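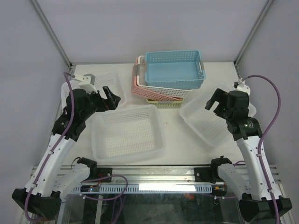 Perforated plastic baskets, with a light blue one on top of the stack.

Why I Gave Up on Sorting My House

By Aparecida Pimentel
2021-06-27

My mother kept everything in one closet. Sheets, batteries, the good scissors, the tax papers, a tin of buttons from coats we no longer owned. If you wanted something you asked her, and she told you which shelf. I grew up thinking this was a bad system, and I spent most of my adult life buying containers so that I would never live that way.

I now think she was right, or at least more right than the people who sell containers.

Last October I moved from a house in Nogueira to an apartment with 600 square feet of floor. Before the move I wrote down every box, bin and basket I owned. There were 196. Many held other containers. One held lids that fit nothing. I had paid for all of it, some of it twice, and I had carried it through two earlier moves without asking what it was for.

The storage business depends on a simple idea: that a mess is a shortage of places to put things. Sometimes that is true. A kitchen with no drawers needs drawers. But most of us have a different problem. We own more than we use, and a container lets us put off deciding about it. A broken lamp on the floor is a question you have to answer. The same lamp in a bin with a label can wait ten years.

My friend Inger Hjaltadóttir disagrees with me. She has three children and says that without a basket for each of them there would be shoes in the bathtub. I accept that. Shoes get worn every day, and a basket by the door is a tool. My quarrel is with the stuff at the top of the closet, the things we file so neatly that we forget we have them.

I don't want to throw out everything, either. I tried that in my thirties and ended up buying back a slow cooker and a winter coat. The people who own one bowl usually have the money to buy a second one when company comes — most families can't live like that.

What I do now is dull. I don't buy a container until the things that will go in it have sat out in plain sight for a month. If I have used them, they get a home. If I have only walked around them, they go. It looks untidy while it lasts, and guests have remarked on it.

I still have a closet with too much in it. I know which shelf the scissors are on.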